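4.2 Hand-held versus arm-mounted pads on soft goods

The rigid-object trials in Section 4.1 gave little separation between the two finger sets. Both closed on boxes, cups and short tubes with similar success, and the differences that did appear were within the spread between operators. We therefore turned to soft goods, where the shape of the object changes as soon as a finger touches it and where the choice of pad matters more.

Two grippers were compared. The first is the hand-held unit used for collecting demonstrations, with parallel-facing fingers that each end in a rectangular rubber pad. The second is the Drinuvis gripper mounted on the arm, which carries the same pad shape on a shorter link. The wrist camera was placed so that both pads stay in view through the full travel of the fingers. We kept the lens and exposure settings fixed across both units so that a policy trained on one could be run on the other without a change in preprocessing. The arm was driven by the Chege controller in position mode, with a current limit on the finger motor and no force sensing at the pads.

We recorded 3,000 demonstrations with the hand-held unit, of which 2,000 were used for training. A further 300 were held out for offline checks, and the rest were set aside after review because the fingers had closed outside the camera's view or the recording had dropped frames. The object set covered towels, socks, gloves, cloth bags and caps. Each object was dropped onto the work surface from a low height between trials so that its resting shape was not chosen by the operator.

Caps were the hardest class. A towel offers nearly the same surface wherever the fingers land, but a cap has a stiff brim, a folded sweatband and a crown that collapses under light contact. When it rests with the inside facing the camera, the candidate grasp points sit at different depths and are close to one another in color. Figure 6 gives a wrist view with the fingers open at the inside of the crown. 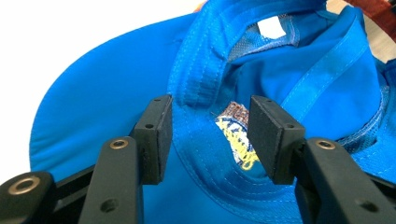 Figure 6. Wrist view from the hand-held gripper at a blue cap. The pads are open, with the back of the embroidered logo visible between them.

Arkham, reading an earlier draft of this section, objected that a view like this one favors the policy: the thread backing is the only strongly patterned area between the pads, and a network could learn to steer toward it and ignore the shape of the cap. The remark went on to say that any gain on caps should be shown again on plain ones before it is credited to the pads or to the camera placement.

We accept the point in part. To test it, we split the cap trials by whether the cap carried embroidery and repeated the arm-mounted runs with the same trained weights. The policy still closed on the sweatband or on a crown fold in most plain-cap trials, but its approach was slower and it made more small corrections in the last part of the motion. On embroidered caps the approach was more direct and the final position of the pads varied less. This is consistent with the embroidery serving as a visual anchor. It does not explain the grasps on plain caps, and it does not explain the gap between the two grippers, which was present in both groups.

The gap itself has a simple mechanical source. On the hand-held unit the operator feels the cloth give way and tends to push the pads slightly deeper before closing. The arm has no such cue. It stops at the commanded depth, and if the crown has moved away from the pads, the fingers close on a thin edge that slides out during the lift. Adding a fixed depth offset at the end of the approach recovered part of the loss on caps and gloves. The same offset made towels worse, as the pads pressed into the surface below and the motor reached its current limit before the fingers had closed.

Pad surface had a smaller effect than we had expected. Textured pads held folded cloth better once it was between the fingers, though they also dragged the top layer on the way in – a problem mainly for socks, where the layer that moved was often the only one gripped. Smooth pads entered folds more cleanly and then lost more objects during the lift. We kept the textured pads for all later trials.

Camera placement was checked at 2 mounting angles. The steeper angle gave a better view of the space between the pads at contact but lost sight of the brim earlier in the approach. With the shallower angle the policy had more context at the start, and the pads hid a larger share of the cloth at the end. Runs at our Pravevstead site used the steeper angle only, so the comparison rests on a single set of lighting conditions and should be read with that limit in mind.

All failures were labeled by hand from the wrist video. Slips during the lift and closures on empty space were easy to tell apart. Closures on a single layer were not, and two labelers disagreed on them often enough that we merged the class with slips in the results that follow. Section 4.3 reports the same trials with the depth offset predicted per object by the policy.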